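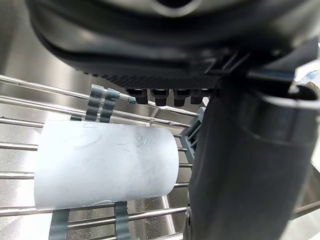 Four black knobs in a row.

September, 11:40 at night

I should be asleep but I've been on my phone for two hours reading people yell at each other about Hafþór Blöndal, so I may as well write some of it down and get it out of my head.

So. The short version, for future me, who will have forgotten all of it by Christmas. Blöndal was supposed to headline the Posa awards, the big televised ones, and he pulled out. He put up a long post this afternoon saying he won't sing at anything paid for by a company that wants artists to sign away what they can say on stage. Apparently the contract had a page in it about "remarks of a civic nature," meaning no politics, no causes, no pins on your jacket, nothing. He posted a photo of the page with half of it blacked out! I read it three times and I still don't fully get the second paragraph, but the first one is plain enough.

Then Oleck jumped in. Of course Oleck jumped in. Oleck is on the same label and has signed the same contract (presumably), and she went with "some of us just want to sing for the people who bought tickets." Which would've been fine if she'd stopped! But she kept going, and by dinner she'd posted 20 times, and somewhere in the middle there she called him a tourist in his own opinions. I laughed out loud at that one, I'll admit it, and then felt bad, and then went and looked to see what he'd said back.

He hadn't said anything back. His sister did. I didn't even know he had a sister. She's a schoolteacher and she wrote the most polite, most withering little note I've ever seen, all about how Oleck used to sleep on their mother's couch when she first came to the city and ate a lot of soup. No insults in it at all, just soup. It had more likes than either of theirs by the time I was loading the dishwasher.

I called Mom while all this was going on and she had no idea who any of them were. "Is that the one with the whistling?" Yes, Mom, that's the one with the whistling. She thinks singers should sing. She also thinks, and she said this in the same breath, that her favorite singer from when she was nineteen was so brave for walking off that TV show that time over the war. I pointed out that those two things don't go together and she said they do if you'd been there. We moved on to her knee.

The knee is better, by the way. She's back up to going around the block twice and she's stopped using the stairs as a gym.

Anyway, where do I come down on it? I keep going back and forth. I've loved Lesau since the first album, back when Blöndal was only the guy at the keyboard and everyone thought the drummer would be the famous one, and I've never once bought a ticket hoping for a speech. The show I saw in the old ice rink, he talked for maybe a minute between songs, about the ferry workers, and half the place cheered and half went to get a drink. I was in the drink half. But I also didn't mind, you know? It was his minute. I got my whole set, with the encore, and I drove home hoarse. The idea of some lawyer standing in the wings with a stopwatch makes me want to throw something.

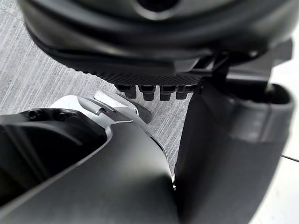 And then I think about the crew, because Jess next door does lighting for those kinds of shows and she was counting on the Posa money. If the headliner goes, maybe the whole second night goes. She was out on the steps when I took the trash down and I asked her about it and she just kind of shrugged and said they'll find someone, they always find someone, last time it was a magician. She isn't mad at him. She's a little mad at Oleck, but that goes back to something with a fog machine that I've never gotten the whole story on.

There's a petition too now, naturally. It had 318 names when I looked, so it's not exactly shaking the walls, but one of them was Hjaltadóttir, and she never signs anything. She never says anything! She's made six records and given maybe two interviews, and in one of them she mostly talked about her dog. So that got everybody going all over again, and a whole bunch of people who'd been piling on Blöndal at lunch went very quiet or started saying well, it depends what the wording was. I don't know why I trust her more than the rest of them. Probably just the songs. That's a silly reason and I know it.

I did write a comment myself and then deleted it. It was four paragraphs long, about the ice rink and the ferry workers and how I thought both of them had a point, and I could already hear the replies. There's this one guy who answers every single comment with "who asked," and I wasn't going to give him the pleasure at eleven at night. I gave the soup note a heart and closed the app. Then opened it again. Then closed it.

What gets me is how fast I picked up a side. I was stirring the rice and I'd known about it for five minutes and I was already composing speeches to Oleck in my head, out loud at one point, with the spoon. I don't know this woman. I like two of her songs! I danced to one of them at Carrie's wedding with my shoes off. And tomorrow she'll probably post an apology with a white background, and he'll say something gracious, and in the spring they'll put out a duet and I'll buy it, let's not pretend otherwise.

The rice burned, a bit. I ate the top part.

Other stuff from today, quickly, so this isn't all gossip. Paid the water bill. Finally found the charger (coat pocket, the green coat). Did not go to the gym. Work was slow after lunch and we all sat around guessing who'll replace him, and Dev put five dollars on the magician after I told him about it over text, so now I've got to remember to pay him if it happens. Linda says it should be a choir of kids because nobody could be nasty about that. She hasn't spent much time online.

Okay, just checked one more time. Still nothing from him. The sister has posted a recipe. It's the soup! Leeks, potatoes, a lot of pepper, and you're supposed to leave it overnight. I've got the potatoes already so I'll pick up leeks on the way home tomorrow.

Phone's going in the kitchen. Good night.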